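3.2 Sorting work and the position of the worker

The second part of the study concerns manual sorting in small repair and reuse workshops. In such places the work surface is seldom designed for the person who uses it. It is bought second-hand, or it is left by the previous tenant, and the workers adapt their body to it. Hassanpour describes this as "borrowed height", and we keep his term in this paper.

We observed 13 workers in 2 workshops, Ellov and Losuvus. Both receive mixed household goods and divide them by material and by condition. At Ellov the workers stand during the whole shift. At Losuvus they may choose a high stool, but most of them leave it after the first hour. In total we collected 148 short task records, each of which covers one object from the moment it is picked up until it is put down in its place.

The distance between the worker and the task was noted for each record. When the object is small, or when its label is hard to read, people bend the neck forward and come very near to it. This was the case also for workers who told us that they have good eyesight. Close work of this kind is usual at both sites, and several persons often share the same room (Figure 2).
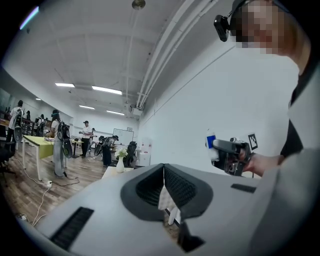
3.3 Neck posture and rest

Neck bending was judged by two raters, who worked separately and then compared their notes. Where they did not agree, the record was discussed with Ardalan Hassanpour, and his decision was taken as final. We did not use the records in which the shoulder of a colleague covered the worker.

The workers at Losuvus took more short pauses than those at Ellov, although the official break is of the same length. We believe that the stool has a part in this, even when it is not used for sitting. Several workers leaned on it between two objects, or rested one foot on its lower bar. A similar habit was reported in the Shirazi workshop during our January pilot, where the tables were lower and the complaints about the upper back were more frequent.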